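June, bench notes, dye room

Picking up where I left off. Flalevex batch came in, two bolts, the undyed cotton twill. Cut swatches off both. Weighed dry on the small scale after they sat out overnight so the moisture would even out. Lingyun says overnight isn't enough when the weather's muggy and she's probly right but we're on a clock.

Question for the month is still the same one: why does the blue from Oprea bleed so much more than the old blue. Vostmont has asked twice now. They want an answer before they order the full run (3,000 yards) and I don't blame them.

Setup, so I don't have to hunt for it later:
Soak 44 minutes, lukewarm, a drop of dish soap.
Rinse until the bucket looks clean. Yes I know, "looks". See below.
Dye bath, soda ash in at the halfway point, stir every few minutes.
Rest under plastic.
Cold rinse, then hot rinse, then wash.

Ran 11 swatches. Nos. 1 to 5 old blue, 6 to 11 Oprea blue. Should have been even numbers of each but I miscut one and then miscounted. Label pins are on the top left corner, not the top right like last time.

Notes as I went:

No. 3 got folded in the bath. Pale line across the middle. Keep it for the bleed test, toss it for color match.

No. 6 and no. 7 came out darker than 8. Same bath, same time. 8 was on the bottom of the pot. Stirring problem, mine.

No. 9 fine.

No. 10, the soda ash hadn't dissolved all the way, grainy specks. Dissolve it in a jar first!! I write this every time.

Bleed test is the white strip method. Sew a strip of plain white cotton to each swatch, wash, dry flat, compare strip to the gray card by the north window. Lingyun and I score separately and don't talk until both sheets are filled in. We were off by one step on three of them and agreed on the rest, good enough for me.

Old blue: strips barely tinted. No. 2 a bit worse than the others, no idea.
Oprea blue: every strip tinted, 6 and 7 the worst. 8 nearly as good as the old blue, and 8 is the one that took up less dye. So maybe the dye isn't bad, maybe we're just overloading the cloth and the extra has nowhere to go but out. That would be a nice cheap answer. Don't tell Vostmont yet.

Other thought, from Lingyun. The Zerik thickener. We switched to it the same week as the new blue and it could be holding loose dye on the surface through the cold rinse. Can't split the two with what we have. Need a set with Oprea blue and no Zerik, and a set with old blue and Zerik. Four cells, plain grid, should've done that from the start.

The rinse thing. "Until the bucket looks clean" is not a step, it's a mood. For the next set do fixed rinses, same volume each, and keep a jar of the last rinse from each swatch, lined up on the sill with numbers on the lids. Then at least we can compare jars. Lingyun has lids.

Also checked water. Strip reads harder than the one from spring. Could be the strips are old, they've been in the damp cupboard. Ordered new. If the water is really harder then the soap scum on no. 4 makes sense and I can stop blaming the pot.

Wash for the strips is a front loader, short cycle, one swatch per mesh bag, plain white towels for ballast. Drum wiped with a white rag ahead of each load, and the rag gets looked at. Fold of the gasket too, dye likes to hide down there.

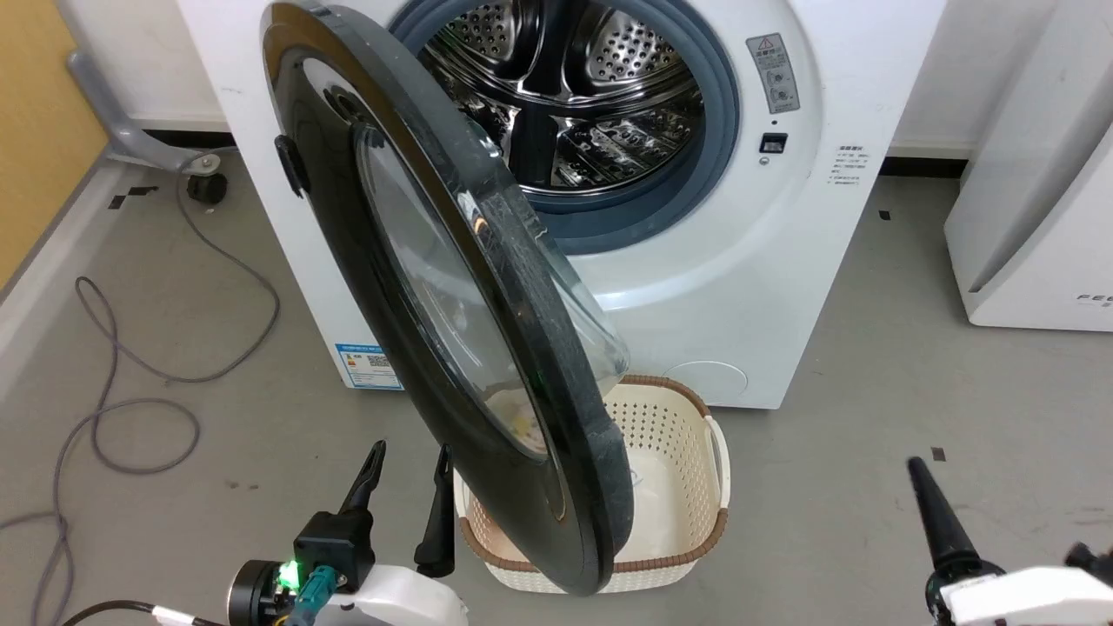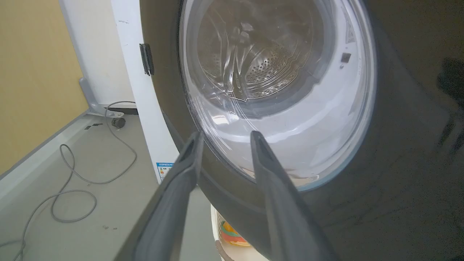 Rag from between load one and load two had a faint blue smear so I did an empty hot cycle and wiped again, clean. Means load one (the Oprea swatches) may have left some behind and I can't rule out that load two picked up a touch. Load two was the old blue and it scored fine anyway, so if anything the gap is bigger than it looks. Next time old blue first.

Towels: one has a light spot near the hem. Bagged it, marked it, don't use for ballast again.

To do
- grid of four, fresh swatches, cut them RIGHT
- soda ash in a jar first
- half the dye load on 2 extra swatches, same bath otherwise
- jars
- new water strips when they come
- ask Oprea what loading they recommend for twill, their sheet only gives it for jersey
- return the big spoon to the print room

Lingyun is doing the rub test on 6 through 9 tomorrow, dry and then damp. I'm leaving the swatches pinned on the cork by the sink, do not move them, the order matters. Old score sheets are in the green folder under the scale.

Time 6:40, going home.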